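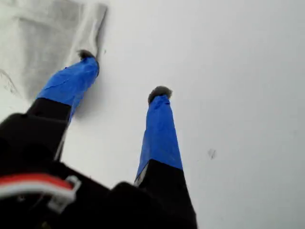 Gray-white cloth on the white table, one finger at its lower edge.

Cloths and Small Linens: Gallery
Darora workroom, March

The workroom at Darora handles washing, pressing, folding and minor mending for two restaurants, a guesthouse and a handful of private customers. Most of what comes through is small: napkins, tray cloths, hand towels, dust cloths and polishing cloths. This page gathers notes on the cloths and how they are handled on the white table, from sorting through to the shelf. It replaces the page that was up last year, which had the old shelf plan on it.

The text was put together by Nerea Aguirre, with corrections from Marcelino Manzano on the washing and Amparo Echevarría on the mending. Anyone who wants the full care sheet can ask for it at the front desk.

The white table

Sorting and folding are both done on a white surface. Stains and loose threads are easier to find against it, although very pale cloths can be hard to pick out at the edges. Gray-white cloths like the one at the top of the page are the usual trouble. We fold those near the window in the morning and leave the darker ones for after lunch.

The surface is wiped down before each batch. Spray goes on the wiping cloth and never on the table, because a damp patch will mark pressed cotton.

Sorting

Cloths are sorted by use first and by color second. A polishing cloth stays a polishing cloth even after it has come out clean, and it does not go back in with the napkins. The groups are:

Table linen: napkins, tray cloths, runners.
Hand linen: hand towels, guest towels.
Work cloths: dusting, polishing, glass.
Mending: anything with a hole, a pulled thread or an open hem.

Mixed bags are the slowest part of the job. The guesthouse now sends its work cloths in a separate bag, and that has saved Marcelino most of an hour each morning.

Finding the edge

A cloth lying flat is picked up by its edge, close to a corner if there is one free. Pinching the middle puts a crease across the panel that has to be pressed out again. On thin cotton it helps to press down lightly near the hem and slide the fabric a little until it lifts. Thicker toweling can be taken straight up.

When two cloths are stuck together, as often happens with glass cloths straight from the dryer, hold the lower one flat and peel the upper one back from the corner. Shaking them apart stretches the hems.

Folding

Napkins are folded in half, then in half again, with the hem inside. Tray cloths are folded in thirds along the length. Hand towels follow the customer's card, and if there is no card they are folded in thirds and then once across. Work cloths get one fold and go flat in the bin.

Fulgencio Arroyo prefers to square up the corners before the first fold. Amparo lines up the hem and lets the corners follow. Either way is fine provided the batch is all done the same way.

Stacking

Folded cloths go in stacks of 14, with the folded side facing out. Taller stacks lean and the bottom ones take a crease. A paper band goes on each stack of table linen with the customer's name and the month. Hand linen is tied with cotton tape. Work cloths are not banded.

Shelf plan

There are 4 shelves in the linen cupboard. Table linen is on the top two, hand linen is on the third, and work cloths are at the bottom in the gray bins from Ortuño. New stacks go in at the back and older ones are moved forward, so that the same cloths are not used week after week while the rest sit.

The Felter shelf liner was changed in March. The old one had started to shed onto the napkins.

Mending

Open hems are closed by hand if they are shorter than a finger and by machine if they are longer. Small holes in napkins are darned in matching thread. Holes in work cloths are left alone until the cloth is cut down for rags. Amparo keeps a card for each customer with the thread numbers used, and the card should go back in the box after the repair.

Graying

White cotton turns gray with time, mostly from being washed with darker things or from too much detergent. A long soak in warm water brings some of it back. Cloths that stay gray are moved to the work group with the customer's agreement. Please do not bleach anything with a colored hem.

Year's figures

The workroom folded 2280 napkins last year for the larger of the two restaurants, and 1000 hand towels for the guesthouse. Work cloths are not recorded.

Contact

Drop-off is at the side door before 10 a.m. Questions about orders go to Ezequiel Peñalver at the front desk. Bags should be labeled on the outside with the customer's name, and mending should be pinned with a note showing where the damage is.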